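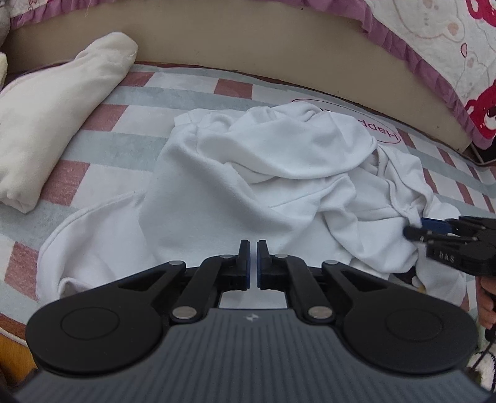
White cloth on the checked mat.

I finally got my grandmother's old shirts properly white again, and I'm so happy about it! The trick was a long soak in plain washing soda (one night, lukewarm water, lid on the tub) and then a whole April afternoon on the line. I'd tried two sprays before that and they did nothing for the collars.

Washing soda is so cheap, too. I bought a 70 ounce box at the Aranda market and it has lasted me 14 loads, with plenty left! Next up are the pillowcases, and after that the big tablecloth with the gravy stain, if I'm feeling brave.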